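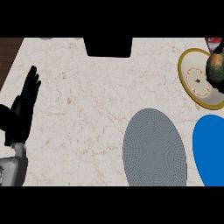 Odera bench arms - frequently asked questions

What is Odera?
A two-armed kitchen robot being built in the shared workshop at Bistemcombe. Mwanaisha Mwaipopo looks after the hands and wrists, and Atif Warraich writes the simulator and the control code.

Why work in simulation first?
A dropped plate costs nothing there. We ran 944 trials of the fruit and dish task in January before we bolted anything to the real bench.

Which hands does the model use?
Black ones with separate fingers, on a light grey wrist connector. The forearms are grey. The colours in the simulator don't have to match yours.

Does the countertop pattern matter?
It can. Plain white counters gave us a vision system that fell over on real stone, so the current kitchen has a veined, marble-like top. You can swap it in the Salleck scene file under "surfaces".

Can I run one arm only?
Yes. Set the other arm to "park" and it holds still with the hand open.

How long does a trial take?
27 seconds on the workshop computer. Older laptops will be slower, and you may need to turn shadows off.

What does the build cost?
Our parts budget is $2000 for the pair, not counting the bench or the computer.

Can I come and help?
Members can book the Borkside room for up to 10 hours a month. Ask Atif for a login first - the simulator won't start without one.

Last updated March 2024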